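The **tablecloth** is a piece of cloth laid over a table, either to protect the table from the meal or to protect the guests from the sight of the table. Both uses are old, and households have rarely agreed on which one matters more.

## Origins

Cloths for dining tables were known in ancient Rome and were common in wealthy European homes by the Middle Ages. Diners of the period often wiped their hands on the overhang, a habit that the napkin was meant to end and has been ending ever since. White linen became the standard for people who could afford to have it washed by somebody else.

## The Plutunon cloth

In the village of Plutunon, the tablecloth is treated as a form of property slightly below land. Local custom calls for 2 cloths per household, one for use and one for being told not to use. The second is brought out in April, admired, and put back. Ileana Enache, whose notes on village linen run to 733 pages, records a cloth that passed through five owners without meeting a plate. Her index has 11 entries under "gravy," all of them disputes.

Weavers there favored a plain band along one side, which told the person setting the table which way the cloth should face. Nelu Stanciu held that the band belonged nearest the door. Ileana Tudose held that it belonged nearest the window, and the two published on the matter for longer than either had intended.

## Pattern and stains

A busy pattern hides crumbs, and small repeated marks hide them best. Zigzags, dots and checks have all sold well on this basis, though shops prefer to describe them as cheerful. Plain cloths look more formal and keep a fuller record of dinner.

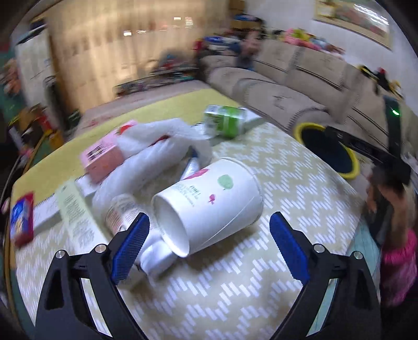 *A cream tablecloth with white zigzag rows and a plain mustard-yellow band.*

## Size and overhang

The overhang is the part of the cloth that falls past the edge of the table. Too short, and the cloth looks borrowed. Too long, and it ends up tucked into someone's belt, with results familiar from stage comedy. The trick of pulling a cloth out from under a set table works best with a smooth fabric, no hem and somebody else's dishes.

## See also

- Napkin
- Place mat
- Table runner
- Oilcloth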